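Search the archive
Search all lists
Go

Subject: Re: [demos] How many boxes is enough boxes?
From: Sandro Benedetti
List: Pluvholm demonstrations

On Thursday, Guðlaug Hjaltested wrote:

> We now have 1267 demonstrations of the box task on the server and I would
> like to know what people think is missing. The policy trained on the
> Bravitz split does well when the flaps start flat. When one of them is
> standing up it dithers, then goes in at the side. Do we record more of
> the same, or do we change something? I would prefer an answer before
> the next block of operator time is booked.
>
> G.

Change something. I spent most of yesterday afternoon watching recordings at double speed, a pastime I can't recommend, and I think we have taught it one box extremely well.

Of the 1267, I make it 412 where the first flap is anywhere other than flat or neatly upright. That sounds healthy until you look at who recorded them. Nearly all come from two operators in the same week, and both of them approach from the left. The rest of us, me included, seem to have squared the box up before pressing record. I don't remember deciding to do this. I suppose it's manners.

So, my proposal for the next block:

1. Use damaged boxes on purpose. Torn flaps, flaps that spring back, the ones with a crease in the wrong place. Please stop throwing these out, they are the good ones now.

2. Start the arm from 9 different poses and not the one everybody likes. I'll put the list in the Hafstein folder. Draw the next one from the list before each take, and no swapping it for a kinder one.

3. Keep the fumbles. If you miss the flap and recover, that's a take, and a better one than the clean ones. If you miss and swear and restart, that's two files and no lesson. Mark recoveries with "r" in the notes column. Not "R", not "rec", not "oops" – the script only reads "r".

4. Twenty takes per operator per sitting, then hand over. After that everyone gets fast and lazy in precisely the same way, and the model picks it up beautifully.

On the wrist view: I know Nolstead crop theirs hard so that only the gripper and the object are left. I'd leave ours alone for now. People stand about, the floor shines, things get piled up at the back, and it will all be like that when the thing is running. If the policy turns out to be steering by somebody's trousers, I would sooner find out at our end. We can always crop later, and we can't uncrop.

What I would not do is collect another thousand and hope. Storage is cheap but I have to watch them.

I've put one wrist frame at the bottom, to go with points 1 and 3.

Sandro
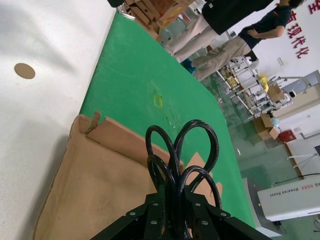
Guðlaug Hjaltested wrote: Fine by me, except that twenty is too many with the bad boxes. Try fifteen and see who complains. And I was one of the two who always came from the left, so put me on the right-hand poses first.

Recent in this list
- Notes column: please read before uploading
- Re: Re: Left-handed operators
- Hafstein folder permissions (again)
- Bravitz split, what is held out and why
- Operator rota, July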